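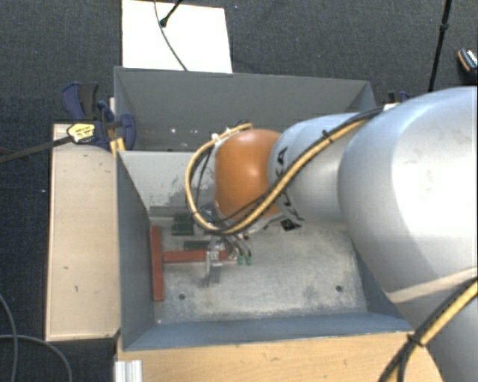

Search this site Enter keywords Go

Print | E-mail this page

3. Gathering the examples

3.1 What we wanted from the recordings

The learner described in the previous section, which we call Urik throughout, needs examples of a person steering the arm through ordinary bin work, and it needs them in a form where the picture, the arm's pose and the person's command can be laid side by side without much guesswork. When we began we thought of this as the dull part of the project, something to be got out of the way in a fortnight so that we could turn to the training. It took us until June, and a good deal of what we now believe about the method we learned while sitting beside the bin with a controller in one hand and a notebook on one knee. We have therefore allowed ourselves more room here than papers of this sort usually give to the subject, and we hope that the reader who only wants the results will forgive us and skip ahead to Section 4.

Earlier collections at the Sarner laboratory had been made by script. The script picked a point on the floor of the bin, drove the gripper down to it, closed the fingers, lifted, and wrote down whether anything had come up. Such recordings are cheap, and one can leave them going over lunch, but they contain very little of the patience that people show when a part is lying badly. A person who sees a bar lying close up against another part will often nudge it first, wait a moment to see how it has settled, and only then go in for the grasp. We wanted that nudge in the data. We wanted the waiting as well, although (as we shall explain) the waiting gave us more trouble than anything else.

3.2 The cell

The arm is a KUKA, mounted to one side so that it reaches across into an open grey sheet-metal bin with sloping walls. Blue clamps hold the bin where it is, and we would ask anyone repeating the work to take them seriously. In the first week we had relied on the weight of the bin, and it crept a little every time the gripper pushed against a wall, so that the recordings from the start of a session and those from the end of it were, strictly speaking, recordings of two slightly different places. We threw that week away. It was a sad afternoon, but the model trained on those files had learned to reach for where the wall used to be, and there seemed to be no honest way of mending them.

A fixed camera looks on from beside the workspace, and its view takes in the whole floor of the bin together with the wrist and a fair length of the forearm. We went back and forth on whether so much arm in the picture was a good thing. It hides part of the floor at certain poses, and the cables which loop round the orange joint move about in ways that have nothing to do with the task. On the other hand, Urik has to know where its own fingers are, and a crop tight enough to leave out the cables also left out the approach, which is where most of the interesting decisions are made. In the end we kept the wide view and let the network sort it out. Figure 2 gives the view at the size at which it was recorded, before the reduction described in Section 4.1.

The parts were chosen to be unlike one another in the ways that matter to a gripper. Red bars are long for their width and have a wrong way and a right way to be picked up, so that the wrist must be turned before the fingers come down. Small dark green blocks are far more forgiving about direction, but they like to gather towards the back, where there is less room for the hand and where the joint casts a shadow over them for part of the approach. We had at first thought of lighting the bin more evenly to be rid of that shadow. Annamalai argued for leaving it, on the grounds that any bin in any workshop will have a shadow in it somewhere, and this was a good argument, so the shadow stayed.

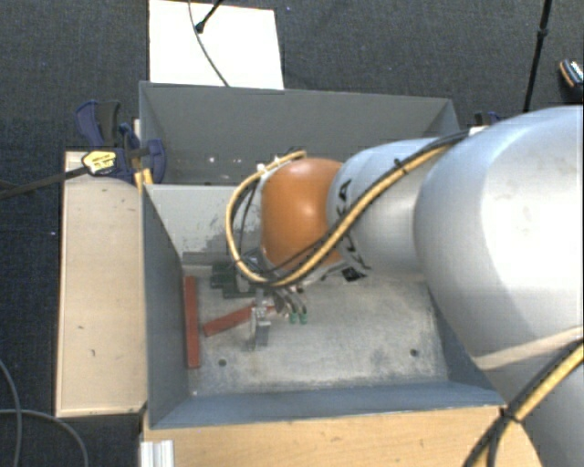 3.3 The people and the controller

All the demonstrations were given by 2 operators, Meirion Foulkes and one of the authors, working in turns. Each steered the gripper with a hand controller whose movements were passed to the arm through Vurix, our own recording software, which also stamps the pictures and the joint readings with a common clock. The operator stood where he or she could look straight down into the bin. We tried having them work from the camera picture alone, which would have been the purer arrangement, as the learner would then have had exactly the information that the teacher had. It was miserable to do. Depth was hard to judge, everyone came down too slowly and with a lot of hovering, and the hovering turned up faithfully in whatever was trained on it.

Looking directly into the bin brings a difficulty of its own, and it is only fair to set it out. A person leaning over can see round the wrist in a way that the camera cannot, and so from time to time will act on something that isn't in the picture at all. The learner is then asked to copy a decision whose cause is hidden from it. We dealt with this in the simplest way we could think of, by asking the operators to leave alone any part they knew to be behind the gripper from the camera's side until they had moved the arm off it. Foulkes took to this at once and the rest of us took rather longer. A handful of early sessions show the old habit, and we have left them in the set with a mark against them so that others may decide for themselves whether to use them.

The operators also differ from each other in style, more than we had expected of people given the same short page of instructions. One approaches high and drops almost straight down. The other comes in on a slant, following the slope of the wall, and corrects on the way. Both methods are perfectly good, and yet a learner that averages between them does something which is neither, arriving at a middling height and a middling angle from which the bar can't be gripped at all. This was the chief reason for moving to the mixture output of Section 2.3, and we mention it here so that the reader can see where that piece of machinery came from. It was put in to cope with two good teachers.

3.4 The course of one session

A session begins with the operator setting the parts down in the bin by hand. We did not use a list of starting layouts. We had one, drawn up with care, and found that it made everybody place the parts neatly, with the bars square to the walls, whereas a casual toss of the hand gave all the awkward angles we could wish for. The instruction on the page now reads simply "put them in as if you were in a hurry", and it has served us well.

The arm is then brought over the bin, recording is started with a button on the controller, and the operator carries out one attempt. An attempt may be a grasp, a push, or a push followed by a grasp. It ends when the operator presses the button again, or after 20 seconds if the button hasn't been pressed. The limit was meant as a safeguard against forgotten recordings, but it came to act as a gentle discouragement against fussing, and we were glad of it. After each attempt the operator gives it one of 3 marks: good, spoiled, or unsure. We were tempted to do without the last of these. Keeping it turned out to be well worth the small bother, as the people marking were much quicker and more consistent once they were no longer being forced to choose.

Spoiled attempts are kept. A slip of the fingers off the end of a bar is a perfectly useful thing for a learner to have seen, so long as it knows that it was a slip, and the failure term in the loss depends on there being a decent supply of them.

3.5 Waiting, and what we did about it

We promised to return to the waiting. People pause a great deal when they steer an arm. They pause before going down, they pause with the fingers on either side of the part, and they pause after a nudge to see what has happened. In the recordings, all of these look alike: the picture hardly changes and the command is nearly nothing. A learner trained on them plainly will find that the safest guess at any quiet moment is to stay still, and having stayed still it is faced with the same quiet moment again. Our first model came down beautifully over a bar and then hung there for as long as we cared to watch it.

Cutting out every still stretch cured the hanging, but it also took away the pause after the nudge, and that was one of the very things we had gone to all this effort to capture. The compromise now in use shortens each still stretch to a fixed small number of steps and gives the learner a brief history of its own commands, so that it can tell whether it has only just stopped or has been stopped for some time. We make no claim that this is the best answer. It was found by trial, over several evenings, and a more principled treatment would be very welcome.

The finished set holds 2000 attempts, counting the spoiled and unsure ones along with the good. It was closed on 26 Mar 2020 as far as new recording with the first set of fingers went; the sessions that ran on into June used the replacement fingers and were kept for testing only, and they play no part in the training described next. The marks, the operators' notes and the page of instructions are stored beside the recordings, spelling mistakes and all.

Print | E-mail this page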